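How Do Knitted Gloves Keep Your Hands Warm?
A cold-weather explainer for curious kids

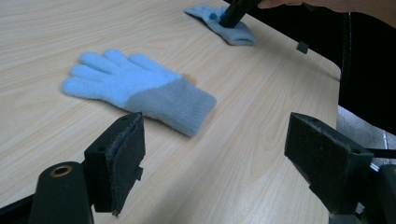 Have you ever pulled on a pair of gloves before going out to play in the snow and felt your hands get cozy, little by little, and wondered where all that warmth was coming from? It feels as if the gloves must be making it, doesn't it? But a glove has no heater inside, and if you left it in a chilly hallway all night it would be just as chilly as the hallway in the morning. The warmth comes from you! Your body is busy making heat all day long, even when you are asleep, and your blood carries that heat all the way out to your fingertips. What a glove does is help you hang on to it. Look at the light blue gloves on the wooden table and you'll notice that the yarn on the fingers is soft and fuzzy. That fuzz is a very big part of the story, so let's start there.

The secret is air
Yarn is made of lots and lots of thin hairs, called fibers, twisted together into one long string. Some fibers come from animals, like the wool from a sheep, and some are made in factories. When the fibers are a bit fluffy, there are tiny spaces between them, and those tiny spaces fill up with air. Now, air is not very good at passing heat along, especially when it is trapped and can't move around much. So the air in your glove gets warmed up by your hand and then just sits there, like a thin, invisible blanket. The grown-up word for something that slows heat down like this is an insulator (say it: IN-suh-lay-ter).

Birds do the very same thing, by the way. If you have ever seen a little sparrow in December looking as round as a tennis ball, it has puffed up its feathers to trap more air.

What is knitting, anyway?
Knitting is a way of making cloth out of loops. You make a row of loops, and then you pull a new loop through each of the old ones, and on and on you go until you have something big enough to wear. A small glove might have 1,454 loops in it, and a bigger or finer one can have a great many more! Some people knit with two long needles or with a set of shorter ones, and there are also knitting machines in factories that work so quickly you can hardly follow them.

Because loops can bend and open up, knitted cloth is stretchy. Try it with a sweater or a sock (gently, please). The loops get wider when you pull and then they slide back when you let go, which is how one glove can fit your hand and maybe your big cousin's hand too.

Why the wrist part looks different
The part that goes around your wrist is called the cuff. On many gloves, and on the blue ones up at the top of the page, the cuff has ribs, which are lines of raised stitches with little valleys in between. Ribs work a bit like an accordion. They spread out wide to let your whole hand squeeze through, and then they pull back in and hug your wrist. A snug cuff keeps the warm air in and helps keep the snow out, and anyone who has ever had a lump of snow slide down their sleeve will know how nice that is!

Gloves or mittens?
A glove has a separate little room for each finger, so you can pick things up, zip your coat or tie a bow. In a mitten, four fingers share one big room, and they help keep each other warm. If it is very cold and you don't need to do anything fiddly, mittens are usually the warmer choice.

Try it yourself
You will need 2 jars with lids, one knitted glove or thick sock, warm water from the tap and a grown-up to help.
Fill both jars with the same amount of warm water and put the lids on tight.
Wrap one jar in the glove or sock, and leave the other one bare.
Wait 17 minutes. (You could draw a pattern for your own pair of gloves while you wait.)
Unwrap the first jar and feel both of them. Which one is warmer?

Try it again another day with a damp sock around the jar. Water moves heat along much faster than trapped air does, so see whether your answer changes, and write down what you find next to your glove drawing.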